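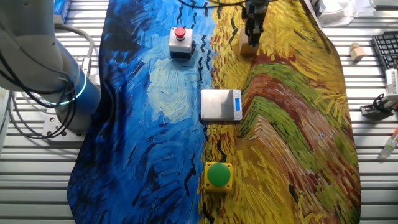
Floleo Life-and-Death Set

A collection of 1,623 go problems in SGF, all corner and side positions. Each file holds one problem with its solution tree. Black plays first in every file.

Contents

problems/ holds the SGF files, numbered from 0001.
index.csv has one row per problem: number, region, result (live, kill, ko, seki) and rating.
rejects/ holds 40 problems that were pulled after a second correct first move was found. They are kept so that old numbers still resolve.

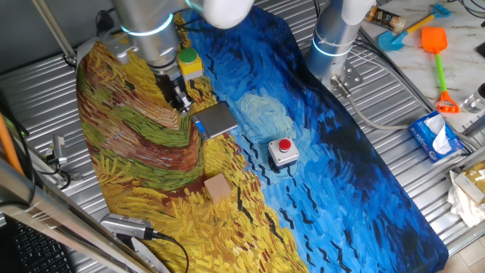
Ratings run from 1 to 100. They come from solve times on the Romonura club server and should not be read as kyu or dan grades. Problems with too few attempts have the rating field left blank.

Every solution was checked with the Heltivard solver, set to treat ko as a separate result. Wrong branches go at least 2 moves deep. Some refutations stop earlier than a beginner would like.

Known issues

Seki positions are underrepresented.
Mirror duplicates were removed, but color-swapped ones may remain.
A few comments still use the old coordinate style with the letter I.

Changes

19th December: moved the rejects out of the main folder, fixed komi headers.
May: first upload.

Corrections are welcome. Give the problem number and the full line of play.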